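Jestthorpe robotics club, workshop notebook
March, second build week, started 4.20 pm

Big day on the table clearing task! We got the new grip routine onto the robot before tea and it ran first time, which I was not expecting after the mess we made of the config file last session (my fault, I had two copies open and saved the wrong one).

Quick recap for anyone who missed the planning chat. For the Skovenholm round the robot has to clear a table on its own: soft rubbish gets picked up, crockery goes on a tray, and nothing that counts as food gets squashed. The rules give us 880 seconds for the whole table, and there are 100 points going, with a big chunk of those for handling the soft stuff cleanly. Soft things are what we have been worst at by miles. A plate stays the shape it is. A crumpled bit of anything changes every time you touch it, and our old routine closed the fingers to a fixed position and hoped.

The new one (we are calling it Jokley, don't ask) closes until the motor current climbs, waits a moment, then squeezes a touch more. Current threshold is set at 63 for now. I tried 81 first and it was far too keen, the fingers went on closing well after they should have stopped. Numbers are in our own raw units, so don't go looking for them in the manual.
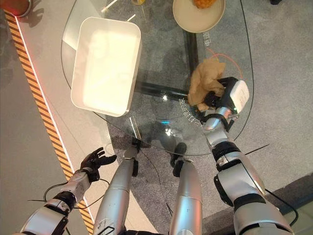 GRIP TESTS, RIGHT HAND

Crumpled tan piece held in the right hand, fingers wrapped round it and the folds bunched up against the palm. I love this grip! The old routine used to pinch things between the fingertips and leave the palm doing nothing at all. Left hand is open and off to the side of the glass, and the white tray is still empty.

The glass table is turning out to be a proper test in itself. The depth readings go straight through to the carpet in places and the base underneath confuses things further, so the table height is typed in by hand for now. Overhead lights are a nuisance too, the inside of the tray comes out so bright that the edge finder loses the walls. Could try dimming one row of lights, though we won't get to do that at Skovenholm, so better to fix it in the exposure settings.

Left arm still needs its own calibration. I copied the right hand values across and mirrored them, and the wrist ends up rotated further than it ought to be. Sriwong group had the same trouble with theirs and sorted it by redoing the zero position from scratch. Worth an hour of somebody's time.

To do next:
Plate pick up, slow speed only
Redo left wrist zero
Lock the tray exposure and save it under a sensible name
Tidy the wrist cables on the left arm, they hang a bit loose
Delete my second copy of the config!!

Packed up at 6.45. Batteries on charge, Jokley is in the shared folder with the 63 setting left in.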